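**Short Course in Home Drinks, Handout 4: Ice, Citrus and Where You Put Things**
Notes by Gaurav Rana, 2022-08-06

OK, so last time we ran out of minutes before I got to the part I like best, the setup! I'm writing it out so you can read it before the lab. Joni Lehtinen teaches the other section and does a few of these steps in a different order, so if you're swapping sections, go with whoever is in front of you.

## 1. Lay out before you pour

I'm a bit of a bore on this. Everything you'll touch goes on the table first, and the ice comes out last. Board on the left with the knife and muddler on it, whole fruit next to the board, scoop within reach, ice in the middle. If you're left-handed, flip the whole thing (and tell your bench partner, or you'll be bumping elbows all night).

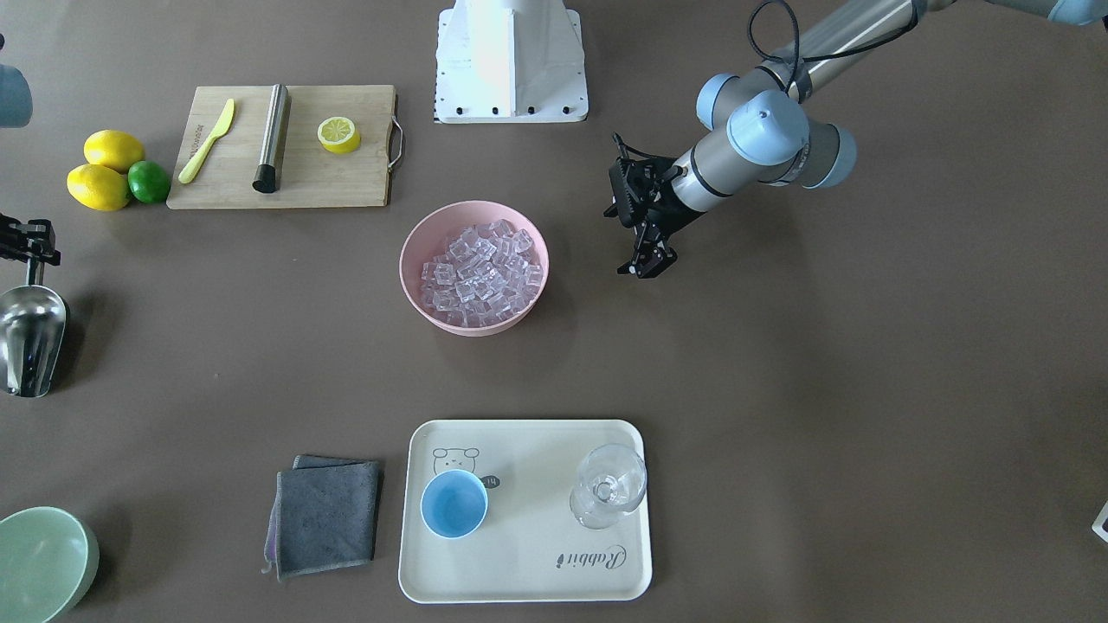
*Fig. 1. Bench layout: fruit and board on the left, ice bowl in the middle, tray toward the front.*

Some of you asked whether the ice needs a proper insulated bucket. For a two-drink exercise, no. A plain round bowl is fine, and the wide mouth makes scooping easier. For a party I'd use the Skunance bucket from the back shelf, the tall one with the lid.

## 2. Scooping

Go in at a low angle and let the cubes roll into the scoop. Stabbing straight down just chips them, and those little chips melt fast and water down your drink. Keep your other hand near the bowl so you can steady it if it starts to slide.

Please don't use the glass as a scoop! I say it every March and every March somebody does it. If a glass chips in the ice, you have to throw out the entire bowl, and you can't tell the pieces apart from the cubes. 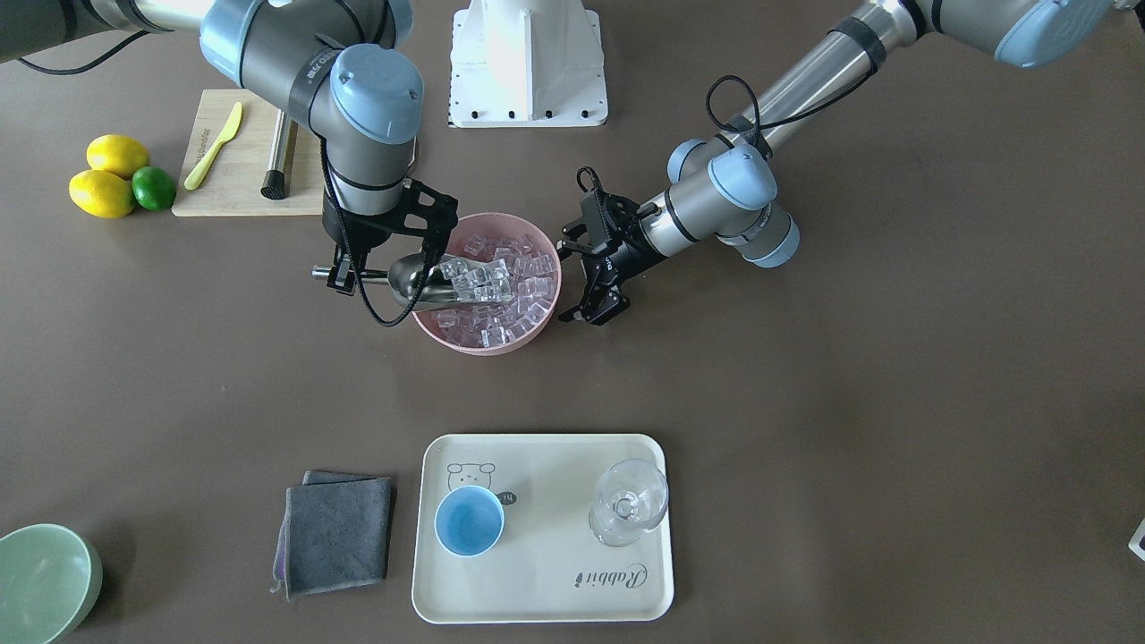 *Fig. 2. Scoop going into the ice bowl, with the board off to the left.*

Put the scoop down on the table when you're done, not back in the ice. A handle that's been sitting in ice is a handle that's been in everybody's hands and then in everybody's drink.

## 3. Citrus

Cut your lemon across the middle, so you see the segments like a wheel. Leave the halves face up on the board until you want them. A yellow plastic knife like the one on our board is plenty for lemons, and I worry about your fingers a lot less.

Roll the fruit under your palm first, pushing fairly hard. Limes especially, they can be stubborn little things.

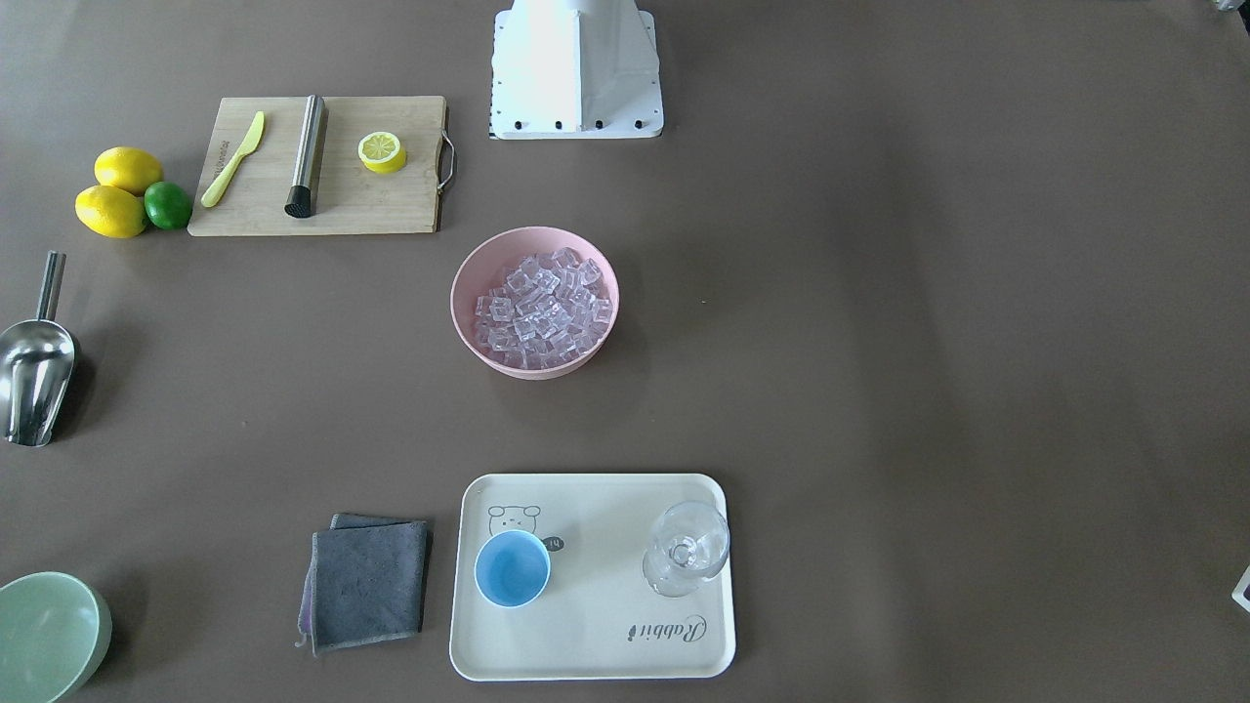

Now, muddling. Press and twist, press and twist, and stop sooner than you want to. The rubber end is for pushing juice and oil out, and if you pound the peel you'll get the bitter white part too. Joni likes 2 presses per wedge. I'm closer to "until it smells good," which I realize is useless in a handout, so let's say Joni's number.

## 4. Glass and tray

We're using stemmed glasses this week. Hold them by the stem, set them on the tray before you fill them, and carry the tray, never the glass. The glasses are on page 79 of the Bovari booklet, if you want to read up on bowl shapes (the drawings are lovely, the text is a slog). 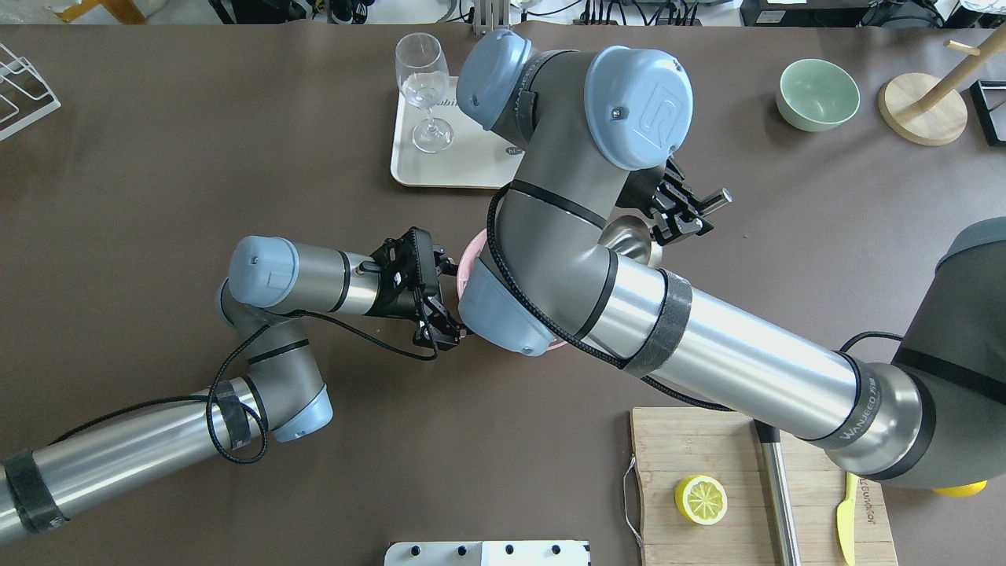

Keep paper towels close, too. You'll drip. I drip. Wipe the foot of the glass before you hand it to anyone, and wipe the board between the lemon and whatever comes next.

## Before the lab

- Read the Sisodia chapter on dilution, up to page 55
- Bring a dish towel and one lemon you've picked out yourself
- Write down your bench layout, left- or right-handed, and hand it in at the door

The sign-up sheet for the Virkard tasting is on my office door. Spots go fast, so come by early if you want one!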